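Rodance Viajes, centro de ayuda
Incidencia: no me aparece el segundo tramo del tren a Cotville
Abierta por: Korkor Nyarko
Estado: resuelta

Hola a todos, y gracias de antemano por la paciencia, que sé que en febrero andáis desbordados. Reservé dos billetes con escala en Diltutden y en la aplicación solo veo el primer trayecto. He cerrado sesión, he vuelto a entrar, he reinstalado todo... y nada, el domingo viajamos y mi madre ya está nerviosísima.

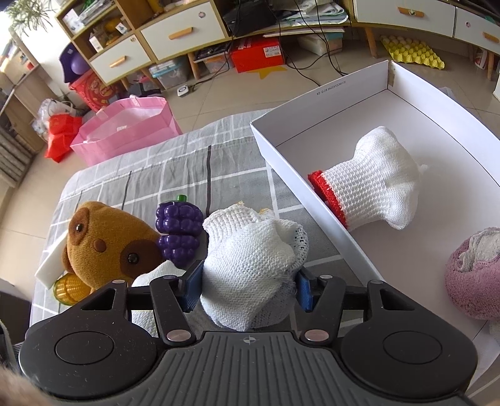
¿Tengo que volver a comprar el segundo tramo?

Basta con sincronizar la reserva desde «Mis viajes», sin pagar nada más. El tramo lo opera otra compañía y a veces tarda en cargarse.

Osvaldo Bassi, soporte: Buenas tardes, Korkor. He mirado tu reserva con calma y los dos asientos están confirmados, coche 2, plazas 20 y 31. Te he reenviado los billetes por correo, por si prefieres llevarlos impresos (yo siempre lo hago, manías mías).
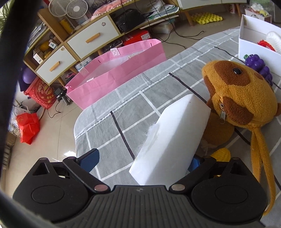 Si al sincronizar te sale el error 84, espera unos minutos antes de repetirlo, porque el sistema bloquea los intentos seguidos. Y en Diltutden el cambio es en el mismo andén, así que vais tranquilas con las maletas.

Korkor Nyarko: ¡Ya me salen los dos! Me dio el error una vez y a la segunda cargó. Mil gracias, Osvaldo, podéis cerrar la incidencia.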